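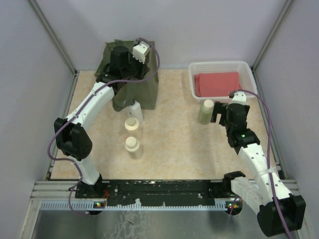
## Likura fabric carry bag, olive green

A soft fabric bag for bottles, groceries and the things that end up on the counter by the door. The top edge folds over, and there is a strap for carrying. Unfolded and set down, it stands upright on a table, so you can load it from above.

The fabric is soft and creases with use. That is normal and does not weaken it. If you want it smoother, hang it damp by the strap overnight.

### Packing bottles

Put the tallest bottles in first, against the back, with caps tight. Shorter ones go in front. Shampoo, lotion and cleaning refills all travel fine standing up – lay them down only if the cap locks.

Glass needs a cloth or a sleeve around it. The bag has no padding and no dividers. The Prelinis divider set (sold separately) fits inside if you carry glass often.

### Details

- Item number: 526
- Color: dark olive green
- Weight, empty: 147 g
- Maximum load: 16 lb
- Closure: none, fold-over top
- Bottles not included

### Care

Machine wash cold with similar colors. Do not tumble dry. Wipe up spilled lotion or soap before washing, or it will foam.

### Orders

Sold singly or by the carton. Cartons hold 200 bags and ship from our Bunham warehouse. The next carton delivery is due in August; single bags are in stock now.

For carton prices or fabric swatches, write to Palesa Ngcobo at the trade desk and quote the item number. Returns are accepted on unwashed bags with the tag still on.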